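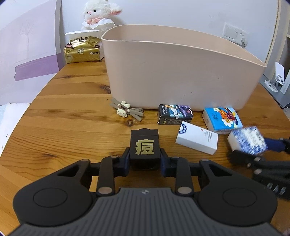 Frequently Asked Questions: Finger Slip and Unexpected Release on the Savomow Hand-Held Gripper

Who should read this page?

All operators who use the Savomow two-finger gripper for household sorting tasks, and all staff who review their recordings. It replaces the short notice sent out in October.

What is the fault?

On affected units, the fingers can open by a small amount while the trigger is still fully pressed. A light object, such as a small carton, may slide down between the pads or drop. Voltunix has traced the fault to a return spring in the trigger housing that loses tension with use.

Which units are affected?

Units from the batch marked 3571 on the underside of the handle. A total of 33 grippers from this batch were sent to operators. Units from other batches use a different spring and may stay in service.

Has anyone been hurt?

One operator reported a pinched fingertip after reaching in to catch a falling box. No medical treatment was needed. Please let a falling object fall – the jaws may close again without warning.

How do I test my gripper?

Hold an empty carton upright over a padded surface, press the trigger fully and keep it pressed for one minute. Repeat the test 3 times with each hand. If the carton moves between the pads at any point, stop work and report the unit. 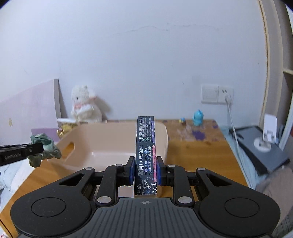
Do not use glass, liquids or anything heavy for the test. If you work with a gripper in each hand, test them one at a time and set the other one down first.

May I tighten the pivot pins myself?

No. The pins are not the source of the fault, and overtightening them can bend the linkage. Opening the trigger housing also voids the service agreement.

Are soft items such as cloth affected?

The same fault is present, but it is harder to notice with fabric. A unit that handles cloth well may still fail with a box. Please complete the test in either case.

What happens to recordings made with a faulty unit?

They are kept. Reviewers at the Omoregie site will mark each slip so that it is not counted as an operator error. Payment for completed sessions does not change.

When will my gripper need service again?

Repaired units should be checked after 2000 grips. The count appears on the status page of the Jekard app.

Whom do I contact?

Send the batch number and your test result to Nneka Oyelaran, Equipment Safety, through the Report a Fault form. Replacement units are shipped with a prepaid return label.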